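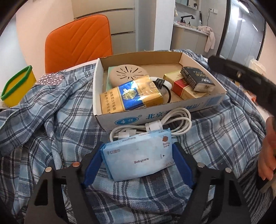 Mirkon Hand Gripper Kit, Pair: Build and Use Review

Posted 23 July 2020 by Leokadia Czerwiński

The Mirkon kit builds two hand-held grippers of the same type. Each has a trigger, a linkage, two mirrored arms, and a padded fingertip on each arm. There is no motor. The operator squeezes the trigger, the arms close, and an encoder on the trigger shaft reports how far. The intended use is to record gripping motions by hand and replay them on an arm that has a matching end tool. I bought the pair for $133 to go with the small arm I am putting together at home, and did the parts that needed a drill press at the Billesside shared workshop.

This covers the kit as shipped in April, hardware only. I did not use the Mirkon logging program and have no opinion of it.

Parts and documentation

Parts come in bags grouped by assembly step. Left and right arms are not marked, and although they mirror each other on the bench, the pivot holes are countersunk on one face only. Putting one in backward leaves the pin head standing proud, and it rubs the linkage through the last part of the stroke. I did this on the first unit. Put both arms on the bench with the countersinks up before opening the pin bag.

The manual is a folded sheet of line drawings with torque figures for the mount screws and none for the pivots. The pivots are where you need them. Too tight and the arms do not return under spring force. Too loose and the fingertips can be twisted out of line with each other. I settled on tightening until the arm stops falling under its own weight, then backing off slightly. Threadlocker is not supplied and should be. Use the low-strength grade.

Hardware count was correct for one unit. The other was short one retaining clip. Pearce, where I ordered, mailed a replacement without argument, but it held up the second build.

Assembly

The first gripper took an evening. The second took much less once the clip arrived. Tools needed are hex keys, a small flush cutter, and something to press the pins. The manual says thumb pressure is sufficient for the pins. It was not on either of mine. I used the drill press as an arbor press, power off, with a scrap block under the arm. A bench vise with soft jaws would also do. Do not use a hammer.

The trigger return spring is the one awkward step. The long leg has to go into its slot before the housing is closed, and the slot cannot be seen once the encoder board is in. Fit the spring first and the board after. The manual has these in the opposite order.

The fingertip pads are dark blue and held on with adhesive. The adhesive is good. Wipe the seat with alcohol, press the pad on, and leave it overnight. One of mine went on at a slight angle and I could not get it off without tearing it. There are no spare pads in the box. For a wear part this is hard to defend, and at the time of writing Pearce does not list them separately.

Fit and alignment

With the pivots adjusted, the tips on the first unit meet squarely. On the second they meet with a small vertical offset, visible against a light with nothing in the grip. I swapped the arms between units to see whether the offset followed them. It did not, so the error is in the housing. It makes no difference on anything with a flat side taller than the offset. On a pencil or a cable it rolls the object a little as the pads close.

Weight is 483 grams per unit on my kitchen scale with the encoder cable attached. That is manageable for a few minutes at a time. The balance is toward the tips, so the wrist does the work. After a long session I was resting my elbow on the table, which affects how natural the recorded motion is.

Encoder

The supplied encoder is a Cirkix magnetic type. Readings are stable when the trigger is held still. There is some backlash between the trigger and the arms, most of it in the first link. In practice the encoder begins to move before the fingertips do. I compensate for it in software with a fixed offset on the closing stroke and a different one on opening. A stiffer link would be the proper fix.

The cable exits at the rear of the handle with no strain relief. I added a cable tie through the housing vent. The connector otherwise takes every tug.

Use

I have been testing on household items spread over a blanket on the dining table. A cloth surface is a reasonable test because things sink into it and the tips have to get past the folds. Notes by type of object:

Soft plastic packs, such as travel wet wipes. Grip across the long dimension and the pack bows in the middle. Grip across the short dimension where there is room. The pads hold crinkled film well, but the trigger needs a light hand, and there is no force feedback in the encoder data to tell you later how light it was.

Small cartons, including cigarette packs. Straightforward when they are lying clear. When they are leaning on other things in an open box, the outer width of the arms is the limit. The linkage bulges outward as the tips close, and it will catch the wall of the box before the tips reach the bottom. Come in along the long side of the box.

Coiled cable. Difficult. The tips pass between the loops and close on one or two of them. Wrapping the coil with a strap gives the pads something to hold.

Round, flat objects. Acceptable on edge, poor lying flat. The pads are too thick to get underneath.

The arms have long openings in the outer sections, presumably to save weight. Thin cord finds its way into them. Keep loose cords away from the working area or put tape across.

Wear

The trigger on the first gripper has been through almost 2000 closures by the encoder log. The pivots have needed adjusting three times, all before I applied threadlocker. The pads have picked up lint from the blanket, which comes off with a damp cloth. The spring feels the same as it did at the start. The trigger face has a sharp parting line that I filed down after the first day.

Verdict

The linkage design is sound and the encoder is better than I expected at the price. The documentation is inadequate, and the missing threadlocker, strain relief and spare pads together would add very little to the cost. Anyone who has assembled a small mechanism before will get a usable pair. As a first build I would not choose it unless someone at your workshop can show you how to press pins.

For recording work I would buy it again, and check the tip alignment on both units before sticking the pads down.

Additional note on mounting: the screw pattern on the top of the handle is not centered on the arms. If you attach a camera bracket, measure the offset and enter it in your calibration. Mirkon gives the pattern dimensions on the drawing sheet but does not give its position relative to the tips.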